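Search this site
Search
Go

April
By Cadi Jarman

Progress report: planning and perception software for the Kokent tabletop work

This period was mostly about the planner, and I'm happy to say it was a good one. When we last wrote to you, Miah (our planning layer) could pick a grasp and plan a path to it, but it did those two jobs one after the other and never went back. If the path turned out to be impossible, the whole request failed and someone had to press the button again. Miah now keeps a ranked list of grasps and tries the next one as soon as a path is rejected. It sounds like a small change. It meant pulling apart most of the request handling, and I'd been putting it off since the start of the grant, so I'm very glad to have it behind us.

We ran the new version against the stored set of 610 planning requests, the same set we used for the last report. Before the change, 54 of them came back with no plan. Now it's 2. Both of those ask the arm to reach a spot it can't get to without passing through its own base, so "no plan" is the right answer, and I've marked them that way in the test set so they stop showing up as failures.

Perception moved forward too. Brover, the part that turns camera data into object outlines, used to treat every object as a closed lump. That was fine for blocks and terrible for dishes! A bowl came out as a solid dome, and the planner would refuse to go anywhere near what was inside it. Brover now gives containers an inside and an outside, and Miah can ask for either one. Rims get their own label as well, so the fingers can come down close to an edge without the safety margin swallowing the target. We set that margin by hand for plates and bowls, and I'd like it to come from the outline itself before the summer.

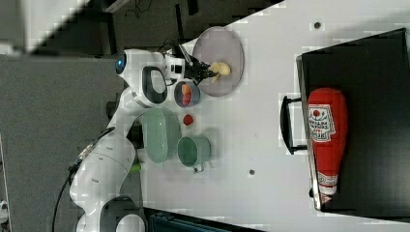
The other piece of container work is the deep box. Tall sides are harder than low rims because the wrist has to fit as well as the fingers, and the old collision check only looked at the fingers once the arm was below the edge. That was a plain bug, and it had been there since the first release. It's fixed, and there are now tests for it at several depths. Handles are still treated as part of the wall, so the planner keeps further away from them than it needs to. It's on the list.

Soft objects are the part I'd call half done. The controller can now close on a force limit instead of a fixed width, and the limit is read from the object's class. Plush things and firm plastic things get different values. What we don't have yet is a sensible fallback when the class is uncertain. At the moment it picks the gentler value, and a gentle grip on something heavy can slip during the lift. I want to try a short test lift, just enough to notice movement between the fingers, and then a second squeeze if needed. The control code is written but it hasn't been reviewed, so I'm not counting it as delivered.

On tooling, the log viewer is finally pleasant to use. You can open a run in Trarkance, drag along the timeline, and see the outlines, the chosen grasp and the rejected ones together at each step. Rejected grasps carry a reason code, which we never stored before. I found the wrist bug this way in a single morning after months of guessing at it from text logs — easily my favorite moment of the period. The viewer still loads slowly on long runs, and files from before the format change have to be converted first. The converter is in the repository with a short readme.

Spending is in line with the plan. We have used 70 percent of the compute budget, most of it on retraining Brover with the new container labels, and there's no large training job left in the schedule. We haven't needed the hardware reserve and would like to carry it over.

One item slipped. The shared interface between Miah and the controller was due this period and will come in the next one. The retry work changed what a plan message has to contain, and I didn't want to freeze a format we would have broken a few weeks later. The draft is in the project folder under "interfaces" if your technical reviewer would like an early look, and comments on it are very welcome.

Next period we plan to finish the interface, get the test lift reviewed and merged, replace the hand-set margins, and start on clutter, meaning objects that partly hide each other. Brover's outlines are weakest there, and I'm really looking forward to getting into it. I'll send the updated test set along with the next report so the numbers can be compared directly.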